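Jilance Verpackungstechnik – Standort Braltdale

Mitarbeiter (m/w/d) Maschinenbedienung und Kommissionierung, Vollzeit

Kennziffer: JIL-200
Veröffentlicht: 4. Februar 2022

Jilance verpackt Kleinteile und Ersatzteilsätze im Kundenauftrag. Am Standort Braltdale werden Schrauben, Dichtungen, Clips und Montagezubehör vereinzelt, in Beutel abgefüllt und zu Sätzen zusammengestellt. Die übliche Losgröße beträgt 1.000 Beutel, Kleinserien ab 200 Stück werden auf derselben Anlage gefahren. Für den Bereich Abfüllung und Satzbildung suchen wir zum nächstmöglichen Zeitpunkt Verstärkung.

Aufgaben

Rüsten und Bedienen der Abfüllplätze nach Arbeitskarte
Bereitstellen der Behälter, Prüfen auf Restteile vor jedem Auftragswechsel
Entnahme von Stichproben und Eintrag der Stückgewichte in das Prüfblatt
Zusammenstellen der Sätze nach Stückliste, Etikettieren und Übergabe an den Versand
Beheben einfacher Störungen, Meldung aller übrigen Störungen an die Schichtleitung
Reinigen des Arbeitsplatzes zum Schichtende, einschließlich der Edelstahlflächen

Arbeitsplatz

Gearbeitet wird überwiegend im Stehen. Die Behälter werden von Hand eingesetzt und entnommen; volle Behälter wiegen bis zu 8 kg. Lose Kleidung, Schmuck und offene lange Haare sind an den Abfüllplätzen nicht zulässig. Sicherheitsschuhe und Handschuhe werden gestellt. Vor dem ersten selbstständigen Einsatz erfolgt eine Unterweisung in Funktion und Lage der Not-Halt-Taster. Die Taster sind jederzeit freizuhalten – auch das kurzzeitige Abstellen von Behältern davor ist untersagt.

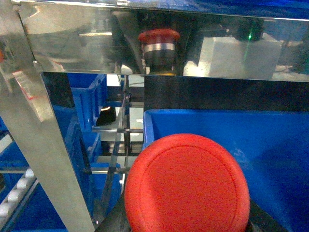
Not-Halt-Taster und blauer Kunststoffbehälter unter der Edelstahlverkleidung.

Die Einarbeitung dauert drei Wochen. In der ersten Woche arbeiten Sie ausschließlich in der Satzbildung, danach an den Abfüllplätzen unter Aufsicht. Die Freigabe für das selbstständige Rüsten erteilt die Schichtleitung nach einer praktischen Prüfung. Sie umfasst einen vollständigen Auftragswechsel mit Leerprüfung, Gewichtsabgleich und Erstmusterfreigabe.

Anforderungen

Abgeschlossene technische Ausbildung oder mindestens drei Jahre Praxis in Produktion, Verpackung oder Lager
Sicheres Lesen von Stücklisten und Arbeitskarten in deutscher Sprache
Sorgfältiger Umgang mit Waagen und Zähleinrichtungen
Bereitschaft zum Zweischichtbetrieb (Früh/Spät, wöchentlicher Wechsel)
Uneingeschränktes Farbsehvermögen, Behälter und Etiketten sind farblich codiert

Kenntnisse im Warenwirtschaftssystem Tuncer sind von Vorteil. Eine Schulung findet andernfalls während der Einarbeitung statt. Ein Staplerschein ist für diese Stelle nicht erforderlich, kann bei späterem Wechsel in den Versand jedoch erworben werden.

Konditionen

Unbefristeter Arbeitsvertrag, Probezeit sechs Monate
Acht Stunden pro Schicht zuzüglich Pause
Schichtzulage für die Spätschicht
Zuschuss zur Fahrkarte oder Stellplatz auf dem Werksgelände
Betriebsruhe in den letzten beiden Juliwochen, der Urlaub ist entsprechend einzuplanen

Der Eintritt ist auch in Teilzeit möglich, sofern mindestens drei volle Schichten pro Woche abgedeckt werden. Für das Werk Jendemgate wird eine gleichartige Stelle gesondert ausgeschrieben. Bewerbungen für beide Standorte sind zulässig; in diesem Fall bitte den bevorzugten Standort angeben.

Bewerbung

Einzureichen sind Lebenslauf, Zeugnisse und der frühestmögliche Eintrittstermin, zusammengefasst in einer PDF-Datei. Ein Anschreiben ist nicht erforderlich. Bitte geben Sie die Kennziffer im Betreff an. Unterlagen in Papierform werden nicht zurückgesandt.

Nach Sichtung der Unterlagen laden wir zu einem Gespräch mit anschließendem Rundgang durch die Abfüllung ein. Ein Probearbeitstag kann vereinbart werden – die Teilnahme ist freiwillig.

Ansprechpartner für fachliche Fragen: Máté Kelemen, Leitung Abfüllung und Satzbildung, Werk Braltdale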